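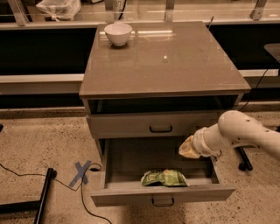

February, equipment list, second pass

Went through the budget with Delyth after lunch. We have 2000 left on the consumables and small kit line and it has to cover the rest of the drawer work. The arm itself comes out of the main grant so I've left it off.

Finger pads first. Oltura want 238 for a set, delivery included. I'd order 2 sets now and keep one in the cupboard. Edico are cheaper but want a minimum order, and Dalibor had trouble with their invoices last year.

Furniture next. We only have the grey bedside unit, and everything we know about drawer heights comes from it. Delyth wants a second one with a different handle, wooden if possible. The Hernorcombe store has ex-display pieces. Need to measure the handle clearance before anyone drives over.
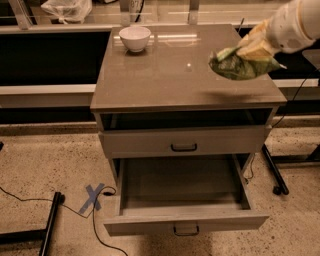

Snack bags are cheap but should be on the list anyway. They crumple differently once they've been handled a lot, so I'd put in for a mixed box and replace them monthly. Small bowls too, same white as now plus a darker one.

Cable covers for the floor: yes, in this order. Floor tape: still to check what's in the stores.

Not decided – spare gripper. Srithong quoted for one but the price only holds to the end of the month and it would eat most of the line. Dalibor to ask if it can go under maintenance. If not, leave it until the new year's money.

Delyth to raise the Oltura order, me to ring Hernorcombe.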